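Squeaky floors in the Ullitz building - project report
Defne Güler, Tomás Mendes, Saturnino Cantero
Sep 3, 2025 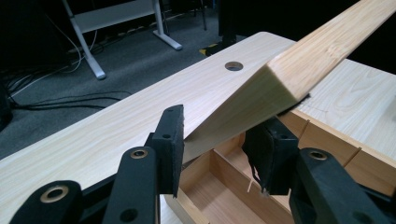 Fig. 1. Light-colored board, end grain and face grain.

Why we picked this. The second floor hallway squeaks so bad you can hear people coming from the stairs. Wanted to know which boards and why, and if a cheap fix helps.

Background, short version. Wood takes in moisture from the air and swells, mostly across the grain, hardly at all lengthwise. Heat comes on in winter, air dries out, boards shrink, gaps open up. Then the board can move up and down on the nail when you step on it and thats the noise. Sometimes its two boards rubbing edge to edge instead. Hard to tell apart by ear, we tried.

What we did. Walked the hallway in August, same shoes, same person (Tomás), one step per board. 97 boards total. Marked the squeaky ones with tape. Did the whole thing again 5 days later to see if we got the same boards.

Results. 64 quiet both times. The rest made noise at least once. Most of the bad ones were down the middle where everybody walks, plus a patch by the water fountain. We didn't expect the fountain patch. Could be old leaks - Ms. Achterberg says the fountain was replaced but didn't remember when.

Fix. Talcum powder brushed into the gaps on two boards only, all we had permission for. One went quiet. The other one got quieter on the first day and then came back the same as before. Screws from underneath would probaly work better but the ceiling below is closed.

Problems. No humidity meter until the second walk, so no comparison there. "Squeaky" was just our opinion, should of recorded it. Only summer data.

Next time: repeat in winter, borrow the meter early, use a phone to record every step.

Thanks to Dolores Achterberg for the hallway key and Bülent Kurtuluş for reading the draft.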